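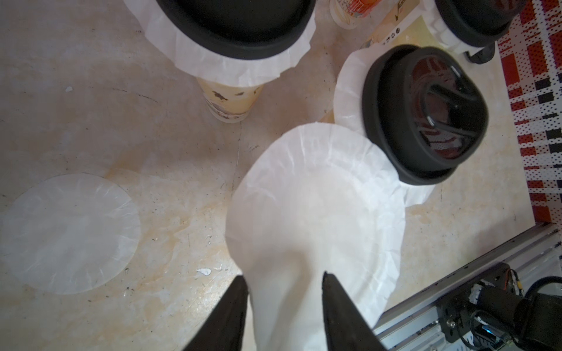 *Zwei schwarze Greifspitzen halten einen weißen Kaffeefilter fest.*

# Wer putzt dem Roboter die Finger?

Wenn ihr zu Hause einen Kaffeefilter aus der Packung zieht, habt ihr bestimmt schon mal aus Versehen zwei erwischt. Das Papier ist dünn und leicht, und es klebt gern aneinander. Für einen Roboter ist so etwas richtig schwierig, viel schwieriger als ein Bauklotz! In der Werkstatt in Punberg üben deshalb zwei Roboterarme mit Bechern, Deckeln und Filtern. Die Anlage heißt Lilura, und um sie kümmern sich Celeste Cordeiro und Amr Zerouali.

Bevor Lilura morgens loslegt, kommt erst einmal das Putztuch. Celeste wischt die Greifspitzen ab, denn schon ein bisschen Kaffeestaub macht sie rutschig. Dann schaut sie nach, ob beide Spitzen gerade aufeinandertreffen. Dafür hat sie einen einfachen Trick: Sie lässt den Greifer einen Papierstreifen festhalten und zieht vorsichtig daran. Rutscht der Streifen heraus, muss Amr mit dem kleinen Schraubendreher ran.

Danach sind die Kabel dran. Ein Roboterarm beugt und streckt sich den ganzen Tag, und seine Kabel müssen jede Bewegung mitmachen (wie der Ärmel von eurem Pullover, wenn ihr euch nach der Keksdose streckt). Ist ein Kabel zu straff, kann es abreißen. Hängt es zu weit herunter, bleibt es irgendwo hängen.
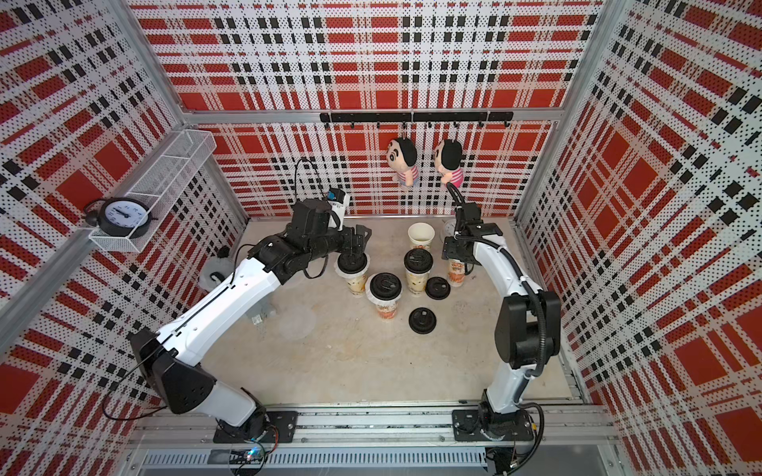 **Warum müssen die Arme so fest angeschraubt sein?**
Wenn der Fuß eines Arms auch nur ein kleines Stück verrutscht, greift die Hand ganz oben daneben. Der Arm fährt nämlich dorthin, wo der Becher nach seiner Rechnung stehen müsste.

Damit die Rechnung stimmt, wird jeder Arm eingestellt. Das schwere Wort dafür heißt »kalibrieren«. Der Arm fährt dabei nacheinander 64 Punkte an, und der Computer merkt sich, wie weit er jedes Mal danebenliegt. Bei Lilura dauert das 5 Minuten, also gerade lang genug für ein Butterbrot, sagt Amr.

Und nach mehr als 400 Griffen wird noch einmal alles geprüft, auch die Linse der kleinen Kamera am Handgelenk. Ist sie verschmiert, sieht der Roboter ungefähr so gut wie ihr durch eine beschlagene Brille. Ein weiches Tuch hilft, Spucke bitte nicht!
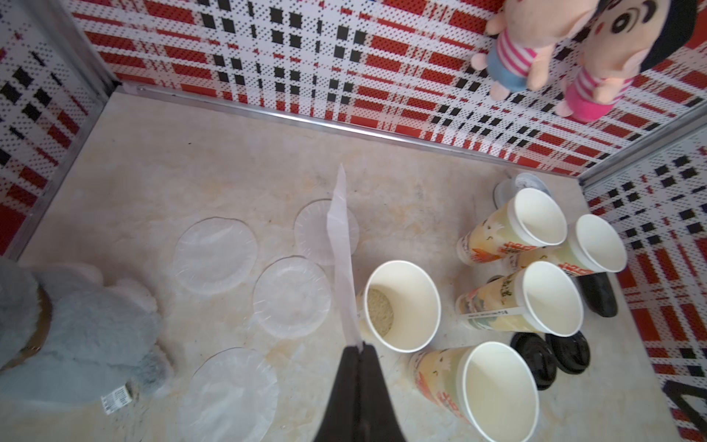

*Ganz dünn ist das Stück zwischen den Greifspitzen. Rechts stehen offene Pappbecher.*

Zum Feierabend fährt Amr beide Arme in ihre Ruhestellung und schaltet den Strom ab. Erst dann darf man an die Schrauben.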